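Vultar long-arm stapler, second edition run

I bought the Vultar in September to bind a poetry chapbook, and have since put 81 copies of one title and 61 of another through it. Both were saddle-stitched in the usual way: folded A4 sheets, two staples on the spine, card cover. What follows covers those two jobs and one abandoned test on heavier stock.

The base is steel with a printed rule along one side. The rule is in millimetres and reads from the anvil, so a stop set at 148 puts the staple on the fold of an A5 booklet with no further arithmetic. The stop itself is held by a thumbscrew. On my machine it crept by a millimetre over the first twenty copies, and I now tighten it with pliers. A second screw hole is already drilled in the carriage, and fitting a screw there cured the creep entirely.

Throat depth is enough for A4 portrait booklets. Anything taller has to go in at an angle, and I would not try it on a finished edition.

The staple legs close flat on up to eight sheets of 100 gsm plus cover. At nine sheets the left leg began to curl outwards. At ten it stood proud of the paper on every copy, and I gave up the test there. Most poetry pamphlets fall well inside this limit. Short story collections may not.

Loading is from the rear. The magazine takes a full strip, but the spring is weak when fewer than a dozen staples remain, and the last few misfeed. I refill early and keep the ends for office use. Vurkano staples fit, as do the unbranded ones. Skuteck staples are a fraction wide and jammed on the first stroke.

Noise is moderate. The handle return is slow, which limits the pace to one copy every 20 seconds once the sheets are folded and squared. Folding takes longer than stapling in any case.

Finished copies were pressed overnight under boards before they were packed for post. 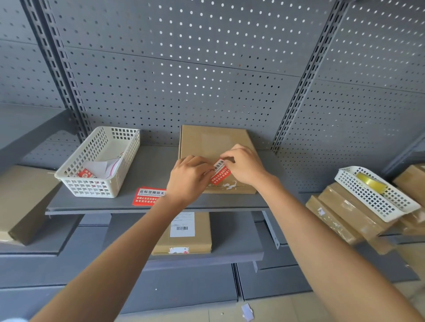
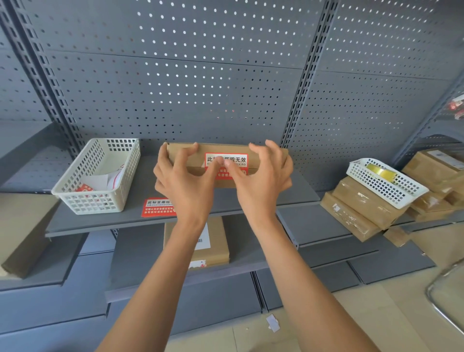
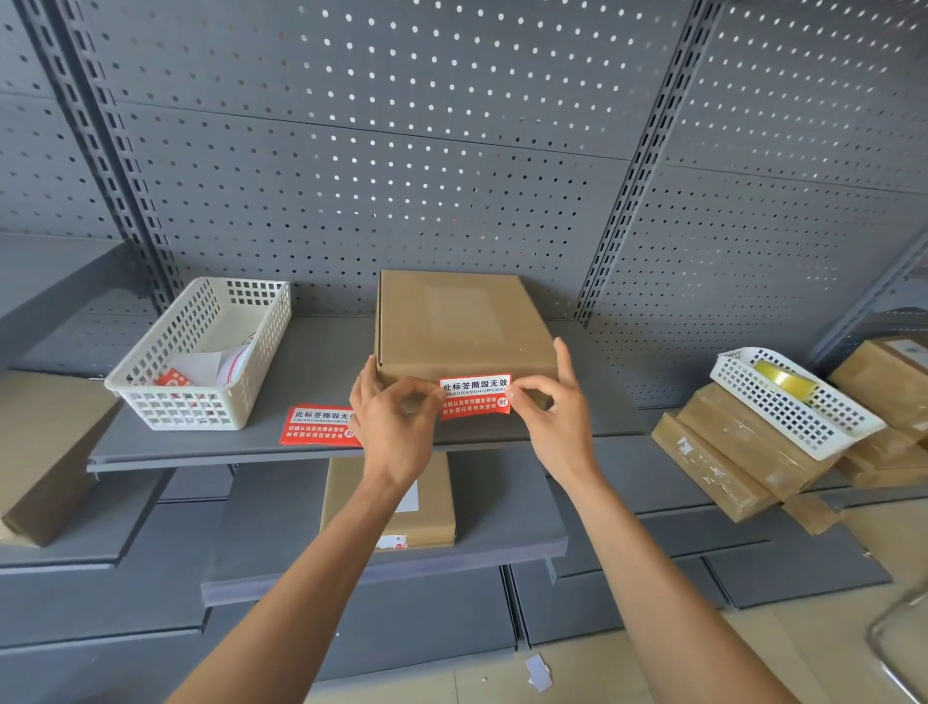
Rohani Yeoh wrote to say that her Vultar closes nine sheets cleanly if the cover is scored first, and that the curl on the left leg went away when she turned the anvil round. She has done 900 pamphlets on hers with one replacement spring. I have since turned my own anvil and the curl is smaller, though still present at ten sheets.

Against the Simanjuntak, which I used for 3 years, the Vultar is heavier and more accurate but slower to load. The Simanjuntak has no stop at all, only a painted line. For editions under fifty I would keep the older machine. For anything longer the stop pays for itself in spoiled covers.

Spare springs are sold in pairs. The manual is one folded sheet and omits the anvil.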